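Häufige Fragen zur Beschaffung und Budgetplanung: Handgeführte Greifer
Stand: Sonntag, 16. Februar 2025

Welche Positionen gehören in den Erstantrag?
Greifer mit Kamera, Ladegerät, ein Satz Ersatzfinger und die Auswertelizenz. Der Arbeitsplatzrechner wird über das IT-Budget beantragt und ist im Rahmenvertrag mit Arkis nicht enthalten.

Wie viele Geräte sind pro Standort vorzusehen?
Vier Greifer bei drei gleichzeitig besetzten Plätzen. Das vierte Gerät dient als Reserve bei Reparatur oder Neukalibrierung. Standorte mit nur einem Platz leihen das Reservegerät bei Jedcombe.

Was kostet ein Gerät?
Der Rahmenpreis beträgt 1.361 Euro netto je Greifer, ohne Versand. Er gilt bis Ende Juli. Danach ist ein neues Angebot einzuholen.

Sind die Fingerbeläge Verbrauchsmaterial?
Ja. Beläge und Fingerblätter werden auf der Kostenstelle für Verbrauchsmaterial gebucht, der Montageblock dagegen als Ersatzteil. Beläge bitte nur satzweise bestellen, da einseitig getauschte Beläge ungleichmäßig greifen.

Brauchen wir eigene Möbel oder einen abgetrennten Raum?
In der Regel nicht. Ein vorhandener Besprechungs- oder Bürotisch reicht aus, sofern er nicht wackelt und von einer Längsseite frei zugänglich ist. Tageslicht ist zulässig. Verdunkelung wird nur auf begründeten Antrag bezahlt.
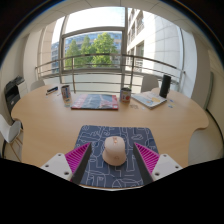 Für Gegenstände, die gegriffen werden, ist kein eigener Posten anzusetzen. Büromaterial, Konserven, Zeitschriften und ausgemusterte Eingabegeräte stellt der Standort. Neuanschaffungen für diesen Zweck werden nicht erstattet.

Welche Software ist vorgesehen?
Rater, eine Lizenz je Platz, jährliche Abrechnung. Testlizenzen dürfen nicht für den laufenden Betrieb verwendet werden.

Wer übernimmt die Wartung?
Maddocks, auf Basis von Einzelaufträgen. Ein Wartungsvertrag lohnt sich bei der derzeitigen Stückzahl nicht. Defekte Geräte mit Seriennummer und Fehlerbeschreibung einsenden, Akkus vorher entnehmen.

Können Greifer und Roboterarm zusammen beantragt werden?
Nein. Roboterarme gelten als Investition und durchlaufen ein eigenes Verfahren mit Sicherheitsbewertung. Bei späterer Anschaffung ist vorab zu prüfen, ob Flansch und Fingergeometrie zum vorhandenen Greifer passen.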